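Signal Crayfish in the Dirkbridge Cut: Trapping Notes

The trapping licence for the Dirkbridge cut has been renewed for a second season. It covers the stretch from Atthorpe lock down to the road bridge, on the left bank only. All traps must carry the tag supplied with the licence and must be lifted at least once a day. Traps without a tag will be removed.

Last season's catch came to 391 signal crayfish, of which 231 were taken in the deep water below the lock. The remainder came from the stone bank opposite the old Troma yard. No native white-clawed crayfish were recorded, which agrees with the survey carried out before the work began. 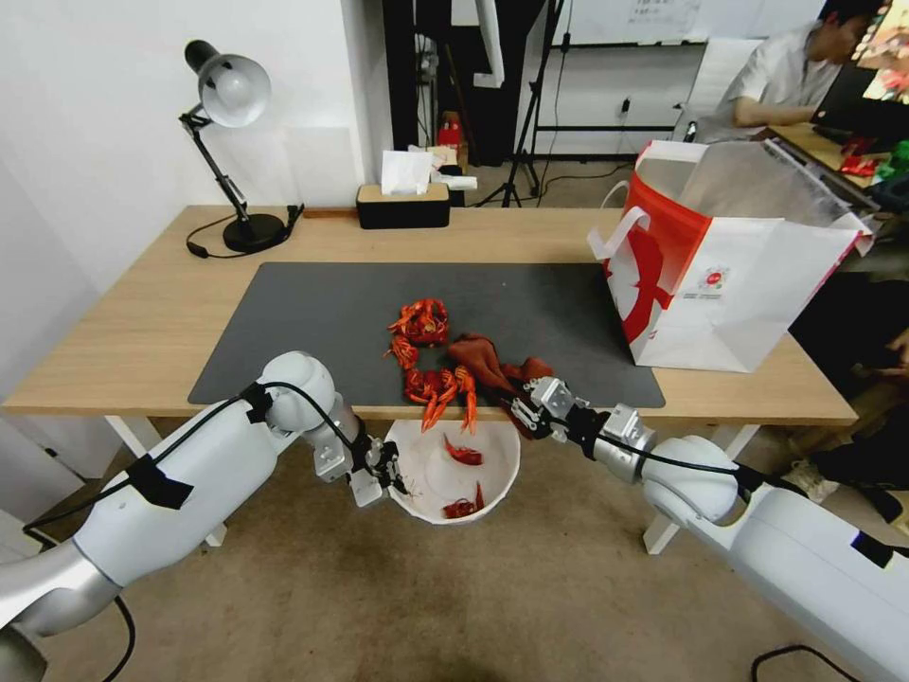 Trap openings stay at the size stated on the licence, and each trap must be fitted with an otter guard. Oily fish is the standard bait. Meat scraps were tried in the slower water and gave lower catches, so they have been dropped from the method.

Signal crayfish must not be returned to the water once caught, nor moved alive away from the site without the proper permission. Nets, boots and traps should be cleaned, checked and left to dry fully before they are used elsewhere. Crayfish plague can be carried on damp gear with no animal present.

Ayten Kılıçarslan has revised the record sheet. It now has separate columns for sex and for females carrying eggs, and the length is measured from the tip of the snout to the rear edge of the main shell, in millimetres. The tail is left out of the measurement. Sheets on the old layout will be accepted until December.

The 12 trap positions are unchanged, apart from position 5, which moves upstream to clear the new landing stage. The marker post has already been shifted.

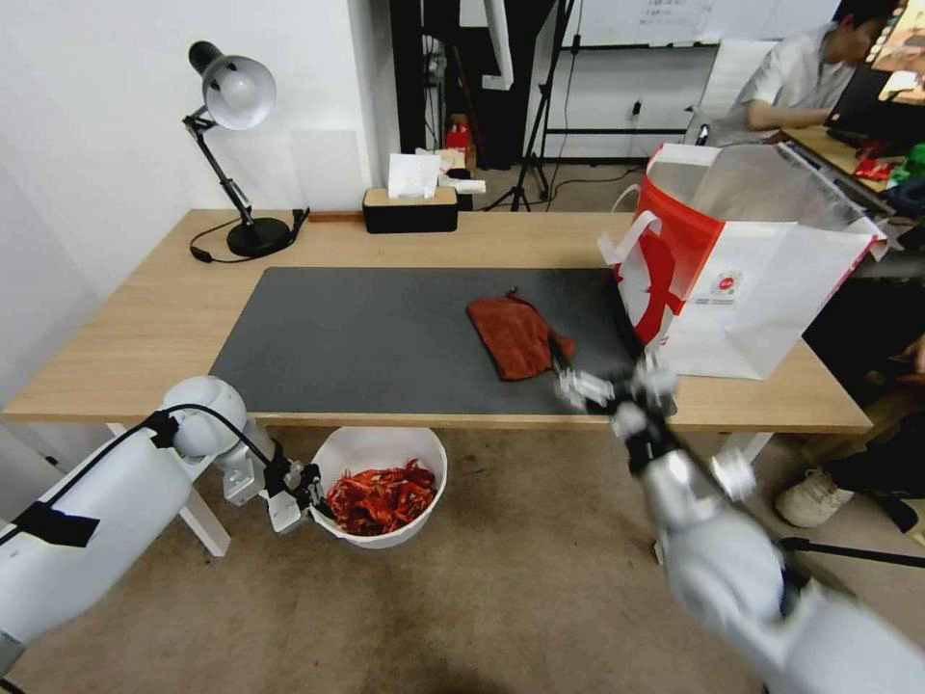

Does a trap that comes up empty need to be recorded?
Every lift goes on the sheet, with a zero in the catch column if the trap is empty. The catch rate is worked out per trap per night, and missing zeros push it too high.

Spare tags and otter guards are held at the Atthorpe lock store.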